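Cernidum home collection - FAQ for contributors

Last updated July 10, 2024. Short answers, still adding to it. If yours isn't on the list, post it at the bottom of the page.

What am I signing up for?
Recording small household tasks with the hand-held grippers. One in each hand. You do the task, the model learns from it later. Pumdale runs the training side, we just collect.

What comes in the kit?
2 grippers, cables, charger, a printed task sheet. Kits ship from the Villside office. Send back everything, including the box.

How many episodes do I need?
40 per task before you move on to the next sheet. More is fine. Fewer and the task gets dropped from your set.

What counts as one episode?
Start with grippers open and away from the objects. Do the task. Open again, back off, stop recording. If you forgot to back off, keep it but tag it "short end".

I dropped something. Delete it?
No. Pick it up with the gripper and carry on. Recoveries are useful, we don't have enough of them. Only delete if you used your bare fingers on an object or somebody walked in and moved things.

Do I have to clear the room first?
No. Your table, your tablecloth, your couch. Plain backgrounds we have plenty of already. Do put away mail, family photos, anything with an adress on it.

Which objects can I use?
Anything light that fits between the pads. Soft stuff is wanted most right now - towels, scrunchies, tissue packs, ribbon. No glass, no knives, nothing hot. Swap a few things out every session so the model doesnt memorize one set.

How should I hold a soft pack?
Pads on opposite sides, squeeze till it stops slipping, no further. Printed face can point any way you like.
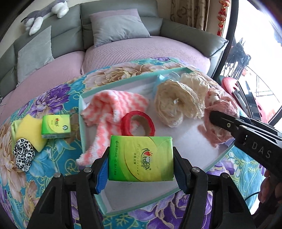
Guerra: Question on the squeeze part. I close all the way by habit and the packs come out bent. Are those episodes wasted? I have 283 uploaded and would rather not redo them.

Reply from the team: Not wasted. Leave them up, tag "hard grip" if you can face going through them. Lighter squeeze from here on please.

Can both grippers work at once?
Yes, and we'd like more of it. One holds, the other sorts. Doesn't have to look smooth. Just keep the cables from snagging on the cloth.

Left-handed, does it matter?
No. Set it in your profile once.

When do uploads close?
This round ends in September. Exact day will be on the task sheet page. Slow connection - upload overnight, the app picks up where it stopped.

Can I see what the model does with my episodes?
Not yet. Pumdale says clips will go on the contributor page when the round is done.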